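Search this site
Enter your search term
Go

The box that tripped the bench
Reading time: 6 minutes

If you stopped by the Vallel workshop in January you will have heard the clack. It's the noise the two arms make when the protective stop kicks in and the brakes drop on every joint at once, and for a while we were hearing it so often that Joar Sjöberg started keeping score on the whiteboard. I promised a proper write-up and it has taken me until 21 April 2025 to get to it, but I'm glad I waited, because now we know what was going on and it's a really lovely fault!

For new readers: the two-arm bench is where we work on handling household things with lids, handles and awkward corners. The task that caused the trouble is the handle lift. One arm steadies a closed wooden box, the other takes hold of the handle on its side, and between them they raise it, turn it and set it back down on the cloth. We picked it because the box is stiff and heavy for its size. Two arms holding one rigid thing have to agree with each other very closely, and if they don't, the box becomes a lever and each arm feels the other one pushing.

The first stops came during the lift, a hand's width off the table. The controller reported a force limit on the left arm, both arms froze, and the box hung there between them. Well, good. That's the safety system doing its job. We eased everything down by hand, restarted, and it ran fine. Then it did it again the next morning, and again after lunch, and then not for two whole days.

Our first guess was the limit itself. It had been set at 80 newtons since the bench was built, and the peaks in the log were coming in at 86. You can see the temptation. Nudge the number up a little, the stops go away, everybody gets on with their work. Joar said no before I'd finished the sentence, and I'm very grateful he did. He pointed out that the limit hadn't changed and the box hadn't changed, so some force was there that hadn't been there before, and we ought to find out where it was coming from.

So we went looking. We swapped the cables on the left wrist. We checked the payload setting for the gripper and found it was a touch light (fixed now, and it made no difference at all to the stops, but it's nice to have it right). We ran the arms through the whole motion with nothing between the fingers and they were as smooth as you like, nineteen times in a row without a murmur. Put the box back, and clack.
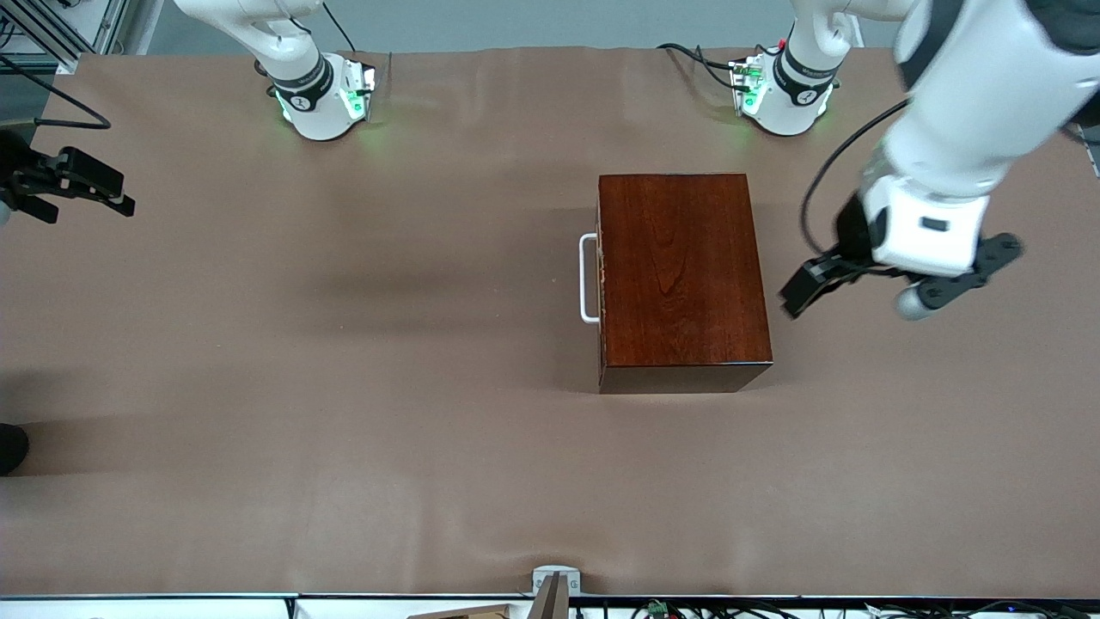 It was Åsmund Brekke who got us out of the hole, and he did it with a pencil. He had come over from Jandent to help with something else entirely, watched two lifts, and asked if he could mark where the box landed each time. The box was being put down a little off from where it had been picked up – never much, a few millimeters, but always in the same direction and always with the same bit of twist. On a bare table he could have drawn around it. On our cloth he stuck down strips of masking tape and drew on those.

After 10 lifts he had a tidy little fan of pencil lines, and they told us that the two arms disagreed about where the table was. Each one was perfectly repeatable by itself. Together they were each aiming at a slightly different box.

The calibration between the two arms is done once, when the bases are bolted down, and after that you trust it. You measure how far apart the bases are and how they're turned, you type it in, and every two-handed motion is worked out from those numbers. Åsmund put a torque wrench on the bolts under the left base and two of them turned. Not by hand, they weren't rattling, but they turned well before they should have. The base had been creeping around on its plate under load, a hair at a time, and every hard stop had been giving it another little shove. So the fault was feeding itself! More creep, more fighting over the box, more stops, more creep.

And the two quiet days? We think those were the days we were doing slow lifts for the Fitska people, at a third of normal speed. I can't prove that, but the log fits.

The fix was not exciting. Both bases came off. The plates were cleaned (there was old paint under one edge of the left one, which may be how all this began), and they went back on with new bolts, proper washers and thread locker, tightened in a cross pattern and then checked again the following week. After that we redid the arm-to-arm calibration using the touch-point routine from Strömberg, and that took most of an afternoon and a great deal of coffee. The force limit is exactly where it was.

We haven't had a force stop on the handle lift since. I'm not going to say it's cured, we have only been running full speed for a few weeks, but the pencil lines now sit on top of each other and I could look at them all day.

There are a few changes to how the bench is run, so please read these even if you skipped the rest:

Base bolts get a paint stripe across head and plate. If the stripe is broken, don't run, come and find one of us.

A force stop on a two-arm move is written in the bench book with the peak value, every time, even if it restarts happily. We lost at least a week by shrugging off the early ones.

After any stop with the box held between the arms, support the box before you release a brake. We got into bad habits here in January. One person on the box, one on the pendant, and say it out loud before you press.

Limits are changed by two people together, with the reason written down. I include myself in this one.

The pencil test is now part of the monthly check. Tape, pencil, ten lifts. It costs nothing and it's oddly satisfying, so if you'd like to be the one who does it, put your name on the sheet by the door.

Next on the bench is the same box with something inside it that slides about when it's tilted. I'm hugely looking forward to that one, and Joar has already wiped the whiteboard clean to make room for the score.

Comments (4)

marit_k
We had creep on a base plate too, ours was a single arm so it only showed up as parts missing the fixture. Which thread locker did you use? The medium one let go on us.

bench_editor
Medium, so now you have me worried! The stripes are all intact as of this morning. I'll report back.

Old Tolerance
Did the left arm always trip first, or was that just how the log sorted them?

bench_editor
Always the left, by a few milliseconds. We took that to mean the left arm was faulty and went straight for its cables, when all it was telling us was which base had moved. Good question, it should have gone in the text.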